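Bagging It Up: Takeaway Packaging at the Vidcombe Campus Café
Student project report, Packaging and Everyday Design
Ruth Kershaw and Yvonne Ackroyd
6 June 2025

1. Where the idea came from

We both buy far too much coffee, and we both carry it across campus in paper bags because our hands are full of laptops and folders. Yvonne lost most of a flat white down the Kekmont stairs in first semester, and by the time we'd finished laughing (and mopping) we had a project topic. What makes a paper bag good at carrying one cup, and what happens to the bag afterwards?

We had a wonderful time with this one. Paper bags looked like a dull subject for perhaps the first hour. Then we started opening them up and looking at the folds, and we were hooked!

2. What we asked people

We put a short survey up on the noticeboard outside the café and on the Horrocks Hall page, and got 318 replies. Of those, 156 people said they keep paper bags at home to use again, mostly for lunches, recycling and wrapping parcels. The comments were the best part. One person lines their veggie drawer with them. Another has a favourite bag and gave us its whole history.

The most common complaint was the cup tipping over inside the bag. The second was handles, which we come back to in section 4.

3. The cup and the bag

A disposable cup is narrow and top heavy, and most takeaway bags are made with a flat rectangular base meant for boxes. So we spent a lot of time peering down into bags with a lidded cup at the bottom and looking at how the sides sat around it.

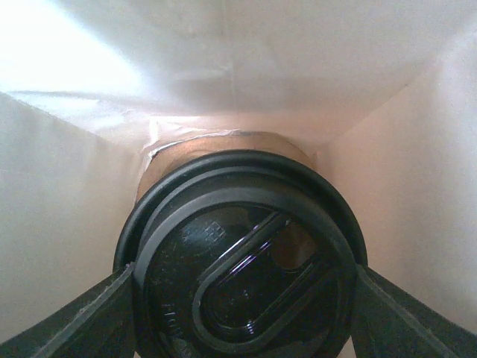

The bags that worked best in our walking trials were the ones where the paper closed in around the cup. We carried each one along the same route, from the café counter to the library doors, which is 407 steps at Ruth's pace and rather more at Yvonne's. Water instead of coffee, after the first morning. A bag that was too wide let the cup wander into a corner, and once it was in the corner it leaned. A snug bag was much steadier, though getting the cup out again took two hands and some patience.

Lining paper helped more than we expected. A bit of scrunched paper tucked in beside the cup took up the slack and cost nothing, and we'd love to see cafés do it with offcuts. Lids mattered too. A lid pressed down all the way round stayed put in every trial, and one pressed down on one side only did not stay put at all.

4. Handles, folds and reuse

For the second half we sorted through bags that friends had saved for us. We wanted a mix of colours, sizes and ages, and the collection grew a bit out of control. Yvonne's share house donated a whole drawer's worth, including rubber bands.

We set out a few at a time and compared how they folded flat, how they opened again and where the creases had gone soft. String handles were the favourites for comfort. Flat tops folded over were better for keeping crumbs in and rain out, but people told us they end up carrying those in the crook of an arm.
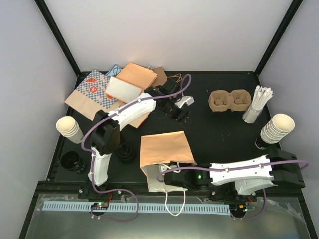 Figure 2. Part of the paper bag collection on the black tabletop, with the checkered bag at the back left.

The older bags taught us the most. Paper that has been folded along the same line over and over gets a fuzzy edge, and that's where it gives way. Bags stored flat lasted about 15 uses in our trials. Bags stuffed inside other bags (guilty!) came out with creases everywhere and didn't do nearly as well.

We also tried the Grernov fold, which Ruth's aunt swears by: base up, sides in, top down, rubber band around the middle. It makes a tidy little parcel that fits in a coat pocket. We're both converts.

5. What we'd do next

We'd like to run the carrying trials again in July, when it's properly wet, and see how the soft creases cope. We'd also like to try a simple card ring in the base of a wide bag to hold the cup upright. Ruth has already cut out some templates from a cereal box.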